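Brasow publishes Olga Durán's new book on small firms and the banks

9 November 2020

Brasow is delighted to announce The Patient Lender, in which Olga Durán asks, with her usual good humour and a fair bit of crossness, why 23 family businesses were refused loans while the big banks were being helped by the state. 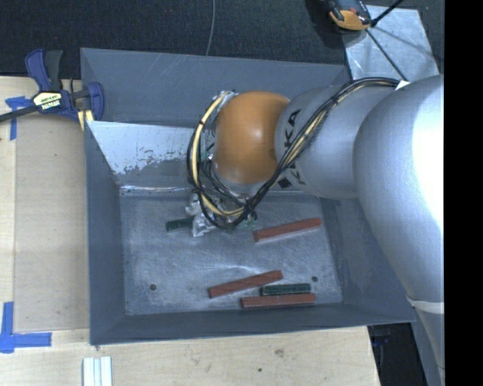 About the author

Olga Durán spent two years talking to shopkeepers, bakers and bankers – and she is still in touch with most of them. Review copies are available from Santino Aravena at Brasow, who will gladly help.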